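How to face up a small drinks shelf so it doesn't look half dead

I run the front corner of a little shop, and for years my shelves looked sad by Wednesday no matter how much I ordered. Then Andri Kälin, who used to set up stores for Narnuvetti, spent one afternoon with me moving bottles around, and I haven't gone back to my old ways since. What follows is pretty much what he taught me, plus a few things I worked out by getting them wrong first.

First, take everything off one shelf. Just one! I tried to do the whole bay in one go the first time and ended up with drinks all over the floor and a customer stepping over them. Wipe the shelf with a damp cloth and a drop of dish soap, then dry it properly so labels don't stick. I do the top one first and work down.

Next, sort what you took off by drink, and check the dates while it's all in your hands. Oldest goes to the front. You know this, I know this, and I still find a forgotten one at the back every month.
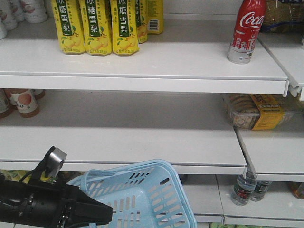
Turning the labels is the part that makes the biggest difference, and it takes no time at all. Stand where a customer would stand and look at each front. The rock sugar snow pear drinks are a good one to practice on, with that tall green label on the yellow, and when one is turned to show its barcode your eye goes right to it. Give it a twist until the big characters face out. Then do the neighbors, and keep the lettering on the Coca-Cola facing forward too. If a shelf is nearly bare, pull what you have up to the front edge and bring it together in one block - spread thin along the whole width it looks like you're closing down.

Now for color. I like a strong color beside a pale or bright one, so each drink stands out from the next. Leave a gap the width of two fingers between different drinks. Inside one group, though, you can pack them close. I keep tall things behind short ones and anything in glass away from the ends, where sleeves and bags catch it.

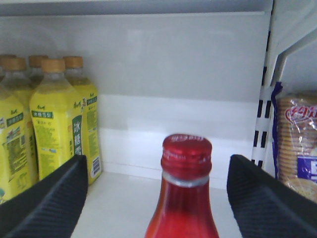
Red glass next to yellow labels - my favorite pairing on a white shelf.

When you put glass back, hold it by the body with your whole hand and set it down flat. Don't slide it. Snacks and cookies can go lower down, stacked so the label faces you, and please don't put them under anything that might drip.

Last step: walk to the door, turn around and come back in like you're shopping. Fix the one thing that bugs you. I set a timer for 14 minutes per bay and stop when it rings, or I'd be there all night.

Comments

Dirka
Tried this on our spice rack at home and my husband asked if we'd been robbed. Love it though!

Santoso
Do you use those little plastic pushers? Our cooler has them and they jam all the time.

Reply from author
No, I push by hand. I had 13 of them once and gave them all away.

Werkstead
The two finger gap is a good tip, thank you. Trying it on our juice shelf in the morning.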